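Packing day at the Temberg store room

4 Oct 2025

As most of you know, we must give back the store room on Tolness Street before the heating season, and the parcels for the autumn exchange had to be packed in the same week. It was not the best planning, and I take my part of the blame for it. We began at eight in the morning and locked the door a little after five.

The exchange is now in its fourth year. Members send us the small things they no longer need for their hobby -- tools, spare handles, clips, lamps, boxes of screws -- and we send them on to other members who asked for them on the list. In April we sent out 17 parcels. This time there were 27 requests, and two of them came after the closing date, but Kristóf Kun found something for both.

A few words about boxes, for I get letters about it every time. We do not buy new ones. All our cardboard comes from the shop of Mr. Mikuš, who keeps it dry for us behind his counter, and from members who bring back the box they received last time. I like this very much, but it means that we have to look at every box before we use it. A torn flap is not a problem if the bottom is strong. A soft bottom is a problem always, also when the box looks nice from the outside. Please press on the bottom with your flat hand before you bring it to us. If it gives way, put it in the paper recycling at home.

We also ask you to take off the old tape. Gergely Boros spent most of one morning in April pulling tape from boxes, and he has asked me to write that he will not do it again. Where the tape is very old it takes the top layer of the paper with it and leaves a rough strip. You can leave this as it is, only please do not put a new address label over it. The label comes off on the way. 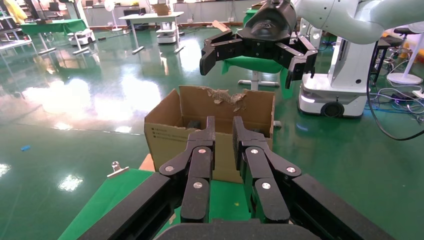 For packing we always work on a table with a cloth over it. Small screws and washers roll less on cloth, and you can shake it out at the end of the day and see what you lost. I recommend it also for home. An old curtain is good enough, if it is one color and has no pattern, so that you can find a small thing on it.

The order of packing stays the same as before. The heavy piece goes first and lies flat on the bottom. Then comes paper, pressed down well into the corners, and then the lighter things. Leave the flaps standing up until somebody has read the list against the contents, and close the box only after this. In April we closed four boxes too early and had to cut them open again, with the result that we used more tape than in the whole year before.

Please keep every parcel under 900 grams if you can. The post office puts it in the next price class above this weight, and the exchange pays the difference from the membership money. We have a Wodo kitchen scale on the shelf by the door and it is free for everyone to use. It turns itself off after a short time, so put the box on it directly after you press the button.

There are still some parcels waiting to be collected by hand. If you live near and wrote "pick up" on your form, please come before the end of the month and bring a bag. The postage for all others is 15 crowns for each parcel, and you can pay it together with the winter fee -- no need to make a separate transfer.

From November we will have a shelf in the reading room in place of the store room. It is much smaller, so we cannot keep things there for a long time. If you have something big to give away, write to Gergely first and wait for his answer before you carry it up the stairs. The list for the spring exchange opens after the New Year, and the paper form will be in the next newsletter for those who do not like to do it by e-mail.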